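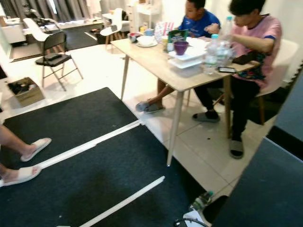
Slippers on the mats, bottles and a phone on the table, a box open on the floor.

Workshop and kitchen tips: living with the floor robot at work

At Dreremar we pack kitchen goods, and we have had two small floor robots since November. They carry bins from the packing benches to the door, and at night they wash the floor of the lunch room and the corridor. I was asked to write down what we have learned, for the people at our second address who will get theirs soon. Most of these tips are good at home also, if you own a small cleaning machine.

Before the machine starts

Pick up anything thin and flat. Strips, straps, cords and tape are the worst, as a wheel will take one end and pull it along until the motor stops. Ours stopped four times in the first week, always with a piece of strapping.

Lying bottles are the next thing. A bottle that stands is seen by the machine, but one that lies on its side near the edge of a mat can be pushed under a shelf, and you will find it in spring.

Close cardboard boxes or lift them. An open box on the floor is easy to push, and then whatever you were sorting is not where you left it. We put a low shelf beside the door for half-sorted boxes, and it is now the most used shelf in the building.

Look at your chairs. Thin metal legs are harder for our model to notice than wooden ones. Folding chairs we fold and hang on two hooks. The others go with their backs to the wall, and a hand's width between them is enough.

Mats

Dark mats gave us trouble. The machine took a dark edge for a step down and turned away from it, so one strip of floor stayed dirty for three weeks before somebody looked. If you have the same problem, try a mat in a lighter colour before you call for service. It cost us much less than the visit from Kaczorowski, who are polite but charge for the drive.

Do not put one mat over another where a machine must pass. The double edge is too high. If you need a soft place to stand, use one thick mat and press the corners down with mat tape. Plain packing tape leaves a grey glue which you will be scraping off with a kitchen knife.

Shoes and feet

We wear closed shoes on the packing floor, that rule did not change. In the lunch room people like slippers, and this is fine while the machine is on its charger. When it drives, keep your feet on your own side of the yellow line. It stops for a foot, but it stops late, and the bump on a bare ankle is not nice.

The table

Clear the table before the night run, even though the robot never touches it. When chairs are moved, the table gets knocked, and a cup on top of a pile of food containers will go over. Pile the containers, put the cup beside them.

Phones should not live at the corner of the table. Mine fell in December and I paid for the glass.

Write your name on clear water bottles with a paint marker. Ordinary marker washes off in two days. A ring of coloured electrical tape around the neck works also and comes off clean.

For dried sauce in a small bowl, fill it with warm water and a spoon of baking soda and go back to work. After the break it wipes out.

What changed for us

I would like to write this part carefully, because people at the other address have asked. The robots move 169 bins on a normal day. Before, this was done by whoever was nearest, and it was the job that gave sore backs. My back is better. The walking was also when we talked with the people at the door, and this I miss. Now we take the afternoon break together at one table, which was a request from the packing side and the manager said yes.

Nobody lost hours in our group. Two people were trained to look after the machines and they get a little more pay for it. It is less clear for the night cleaning. The cleaning firm now comes two evenings and not five, and I think it should be said openly when you plan your own change.

The software is called Vulel. It sends a message to the tablet for each small thing, and in the beginning we had 100 messages in one shift. Turn off all the messages except "stopped" and "battery low". You will find this under Alerts, on the second page.

Small care jobs

Wipe the sensors each morning with a dry, soft cloth. No window spray, it leaves a film.

Cut hair and thread from the brush with a seam ripper. It is safer for the fingers than scissors - and quicker.

Empty the dirty water tank the same night. If you forget and it smells, rinse with 500 mL of warm water and a splash of white vinegar, leave it for ten minutes, rinse again and dry with the lid open.

Spare brushes we order from Rarkulau, in packs of two. Write the date on the inside of the cover when you put in a new one.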